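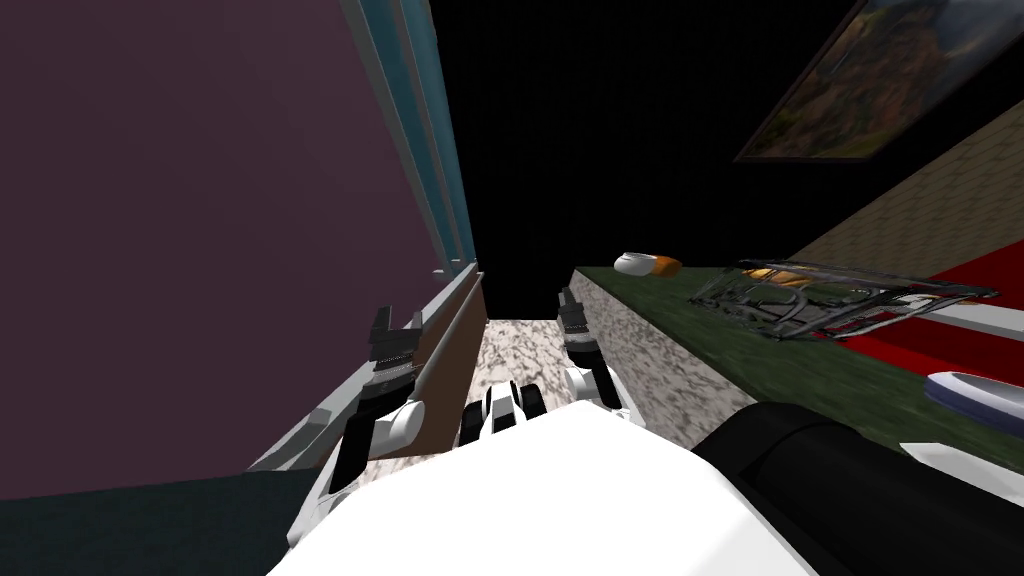 Brirkthorpe open day: the Losel kitchen works

The Losel works opens its doors once a year, in March, and I had meant to go for a while. We are planning to redo our kitchen and my sister-in-law had bought a Losel counter, so it seemed worth the two-hour drive. Entry was free. You sign in at the gate, get a paper badge and wait for a group to fill up.

Our guide was Abena Laryea, who has worked in the finishing shop and now runs the showroom. She started us in the timber store. The boards sit there until their moisture is low enough, and each stack has a card with the date it came in. There were 1,152 boards in the store that morning, according to the sheet by the door. It smelled good in there and it was cold. Bring a coat.

The main building went up in 1936 as a biscuit factory. The old loading hatches are still in the north wall, bricked up on the inside. Losel moved in much later and kept the office block as it was, down to the green tile on the stairs.

The cutting hall is loud and they hand out ear plugs. We stood behind a yellow line and watched panels come off the saw, then go over to the edging line. Most of the talking was done afterward, in the corridor, where we could hear. Someone asked about returns. Laryea said most complaints are about hinges, and that they changed supplier to Boychuk last year.

Stone is cut in a separate building across the yard. Zewditu Seyoum showed us how a sink opening is marked and polished. She also explained sealing, which I had never understood - you do it again whenever water stops beading on the surface. A full-size slab of the gray granite we liked costs 1,911 before cutting and fitting. The shorter remnant pieces start at 705, and they keep a list of them at the front desk.

Lunch was in the canteen. Soup, rolls, decent coffee, cash only.

The tour ends in the showroom, where there is a line of Catance cabinets in six finishes. We took home two door samples and a price list. Parking is on the field behind the works and it gets muddy, so use the street if you arrive before ten. The last group leaves at 2:30 p.m.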